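Der Pegel von Vaher

Die Station Vaher lag am unteren Ende des Kanals und bestand aus einem Schacht, einem Schwimmer und einem Schreibpult. Xiuying Qian übernahm sie im August von Holden, der keine Übergabe machte. Er hinterließ 142 Hefte und einen Schlüssel.

Der Nullpunkt war laut Heft 1 auf die Schwelle der alten Schleuse bezogen. Qian maß nach. Die Schwelle lag vier Millimeter tiefer als eingetragen. Sie wiederholte das Nivellement von der Gegenseite und erhielt denselben Wert.

Auf der Theke in der Küche. 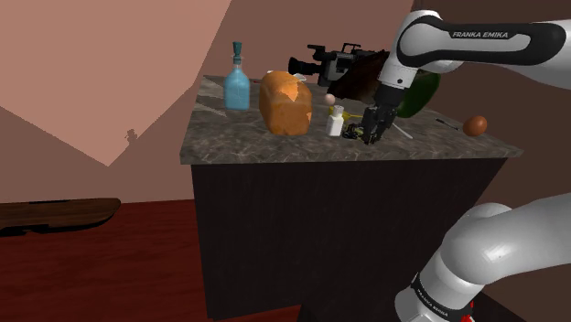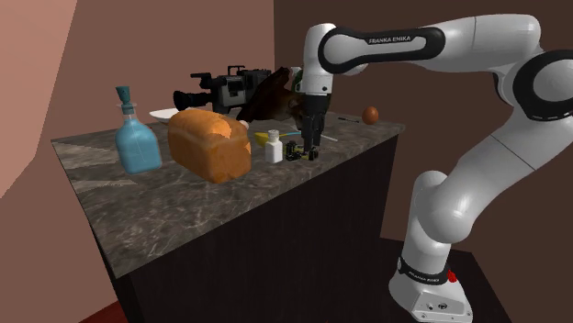
Am Abend rief sie in Hullia an. Kelly Conceição führte dort das Register der Festpunkte.

»Punkt 991«, sagte Qian. »Wann zuletzt geprüft?«

»Vor Holden.«

»Und während Holden?«

Papier raschelte. »Er hat jedes Jahr eine Bestätigung geschickt. Immer derselbe Wortlaut.«

Qian schlug das letzte Heft auf. Neben jeder Ablesung stand mit Bleistift eine zweite Zahl – um vier Millimeter vermindert. Die Reihe begann in Heft 38 und hatte keine Lücke. In die Reinschrift war sie nie übernommen worden.

»Sind Sie noch da?«, fragte Conceição.

»Ja. Ich brauche das Formular für eine Korrektur.«

»Rückwirkend?«

Qian spitzte den Bleistift und sah in den Schacht. Der Schwimmer stand bei 1132.

»Ab Heft 38«, sagte sie.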